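Mimon Releases Celtura Drawer and Shelf System for Household Kitchens

JODTHORPE, 2018-07-19. Mimon, a maker of kitchen storage fittings, today announced the release of Celtura, a system of drawer dividers, shelf risers and lidded bins for household kitchens. The system goes on sale in September through kitchen retailers and directly from the company's Jodthorpe showroom.

Celtura is built on a single base grid that fits inside a standard kitchen drawer or on a fixed cupboard shelf. Dividers lock into the grid by hand and can be moved without tools. The same parts are used in drawers and on shelves, so a household that changes its layout does not need to buy a second set.

The base grid is supplied in a 500 mm width and can be trimmed with household scissors along molded cut lines. It has a textured underside to limit movement when a drawer is opened or closed. Dividers come in 2 heights, the lower intended for cutlery and small utensils and the higher for ladles, whisks, jars and packets stored upright.

"Most drawer inserts fix the size of each compartment at the factory," said Nilmini Amarasinghe, head of product at Mimon. "With Celtura the compartment is set by the person loading the drawer. A row that holds forks this year can hold spice jars next year, using the parts already in the house."

The starter set contains 7 parts: the base grid, four dividers, one shelf riser and one lidded bin. Each part is also sold separately. All parts can be washed in the top rack of a dishwasher. The shelf riser folds flat for storage.

Development began with a review of how kitchen items are sorted and put back after washing. Asanka Bhattacharjee, who led the design work, said the review changed the shape of the dividers.

"The first version had square top edges, and plates and pan lids caught on them on the way in," Bhattacharjee said. "We rounded the top edge and reduced the height at the front of the drawer. The item goes in at an angle and settles against the back divider."

Bins in the system have a flat lid with a raised rim. Bins of the same footprint stack when the lids are closed. A recess on the front face takes a paper or adhesive label. The bins are intended for dry goods such as rice, pasta and flour in their original packets, and should not be used to store liquids or loose unwrapped food.

Installation is the same for drawers and shelves. The surface is cleared and wiped, the grid is trimmed to width and laid flat, and the dividers are pressed in starting from the back. Mimon recommends placing the heaviest items closest to the drawer runners. A printed layout guide is included with the starter set and shows suggested arrangements for cutlery, baking equipment and packed lunches.

Replacement parts will be available individually for the life of the range. Celtura carries a warranty of 2 years covering cracks and failed locking tabs in normal household use.

Retailers can order display units from Selvanayagam, the distributor for the range. Orders placed before the end of the month will be delivered ahead of the September sale date.

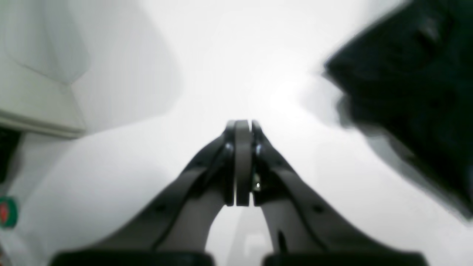
Press and Trade Contacts

Press inquiries: Sumaiya Nanayakkara, Mimon, Jodthorpe
Retail and display orders: Rónán Breathnach, Selvanayagam
Sample sets for review are available on request from the Mimon press office.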